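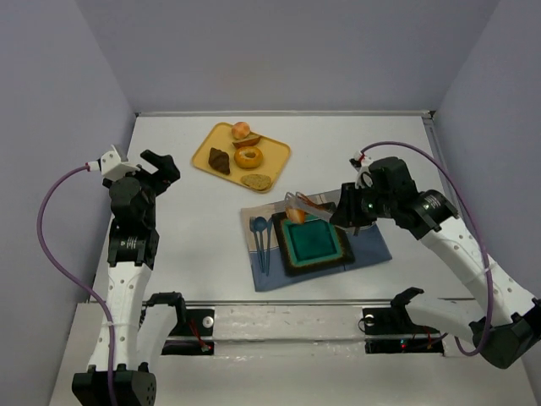
Bandeja amarilla con bollería de juguete y mantel individual azul.

4. Preparar la ficha de un intérprete

Este apartado explica cómo dar de alta a un cantante en el catálogo Louro. El programa ofrece rellenarlo casi todo solo. Conviene desconfiar: en las pruebas, el autocompletado de fechas y lugares mezcló a dos artistas con el mismo apellido y no avisó.

4.1. Alta básica

1. Abra Catálogo > Intérpretes > Nueva ficha.
2. Escriba el nombre artístico tal como figura en los discos. El nombre civil va en su propio campo. Si no lo conoce con certeza, déjelo vacío.
3. Desmarque la casilla «Completar desde Cerkholm». Viene marcada de fábrica.
4. Indique el año de inicio de la carrera. Louro lo toma del primer disco registrado, criterio discutible para quien cantó años en salas antes de grabar.
5. Pulse Guardar borrador. No pulse Publicar todavía.

Nota: el indicador verde «Ficha verificada» significa que los campos obligatorios están llenos. No significa que alguien haya comprobado el contenido.

4.2. Biografía

6. Pegue o redacte el texto en el campo Biografía. El límite es de 500 palabras, y el contador incluye las notas al pie aunque la ayuda en pantalla diga lo contrario.
7. Asigne una fuente a cada párrafo con el botón Citar. Se admiten 2 fuentes por párrafo.
8. Revise los adjetivos. «Legendario», «icónico» e «inolvidable» suelen proceder de notas de prensa de la discográfica.

Precaución: el botón «Mejorar estilo» reescribe las citas textuales. Si ya lo ha usado, recupere la versión anterior en Historial antes de cerrar la ficha; después se pierde.

4.3. Discografía

9. Importe la lista en formato Skoltwood o introdúzcala a mano. Para carreras cortas, a mano se tarda menos que corrigiendo la importación.
10. Compruebe las reediciones. En la ficha de prueba de Américo Veloso, el importador creó 191 entradas para 9 álbumes de estudio, contando cada prensado como obra nueva.
11. Use Agrupar ediciones y confirme el año original en la carpeta del disco, si dispone de ella.

Nota: las cifras de ventas que aporta Prerholm no llevan fuente. Rajitha Sivakumar, responsable de esta guía, recomienda ocultar el campo hasta que la lleven.

4.4. Publicación

12. Vuelva a leer la ficha completa en Vista previa.
13. Pulse Publicar. Los cambios tardan unos minutos en verse, pese al mensaje «Publicado al instante».

Para retirar una ficha, consulte el apartado 7.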